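Trarkuron recrute : agent de préparation et de rangement (H/F)
Atelier de Brerwood -- temps partiel, 20 heures par semaine
Publié le 15 octobre 2026

Trarkuron prépare des corbeilles de fruits pour des bureaux, des salles de réunion et deux maisons de retraite. L'atelier occupe le rez-de-chaussée d'un bâtiment de 1873, ancien dépôt de la maison Ghorbani. L'équipe compte 8 personnes. Un poste se libère en décembre, à la suite d'un départ.

Le travail se fait debout, sur table. Il consiste à vider les corbeilles revenues de chez les clients, à les nettoyer, à les garnir et à remettre le poste en état avant l'équipe suivante. Les surfaces grises se nettoient comme les blanches, au chiffon humide puis au chiffon sec.
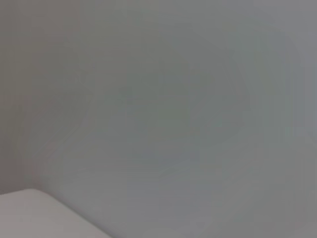 Vos tâches
Réceptionner les corbeilles en retour et retirer les fruits restants.
Trier ces fruits : à garder, à donner, à composter.
Secouer et brosser les corbeilles, fond et parois, sans tirer sur les brins.
Garnir selon la fiche client. Les fruits lourds vont au fond, les bananes se posent en dernier.
Nettoyer la table entre deux commandes.
Signaler les corbeilles abîmées à Mohsin Shaikh, responsable de l'atelier.

Le matériel
Nous travaillons surtout avec des corbeilles tressées brun foncé, rectangulaires, aux angles arrondis. Le fond est ajouré en rangées régulières et le bord est une tresse plus épaisse. Les miettes et les petites queues de fruits se logent dans les jours du fond : il faut retourner la corbeille au-dessus du bac, puis passer la brosse souple. Une corbeille dont le bord se défait ne repart pas chez le client. 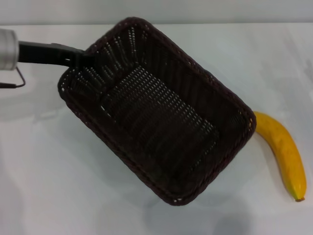
Profil recherché
Aucun diplôme n'est demandé. Une première expérience en cuisine, en rayon fruits et légumes ou en conditionnement est un plus. Vous savez lire une fiche de commande en français et tenir un rythme régulier -- une matinée chargée représente 100 corbeilles pour l'équipe. Les charges à porter restent légères, mais la station debout est continue.

Conditions
Contrat à durée indéterminée, période d'essai de deux mois. Horaires du matin, planning remis deux semaines à l'avance. Tablier et gants fournis. L'arrêt de bus Wetholm est à cinq minutes à pied. Pas de parking sur place, un abri à vélos dans la cour.

Pour postuler
Envoyez un CV et quelques lignes sur vos disponibilités à Roya Farahani, service du personnel, ou déposez-les à l'accueil de l'atelier. Une lettre de motivation n'est pas nécessaire. Les personnes retenues seront invitées à une matinée d'essai rémunérée.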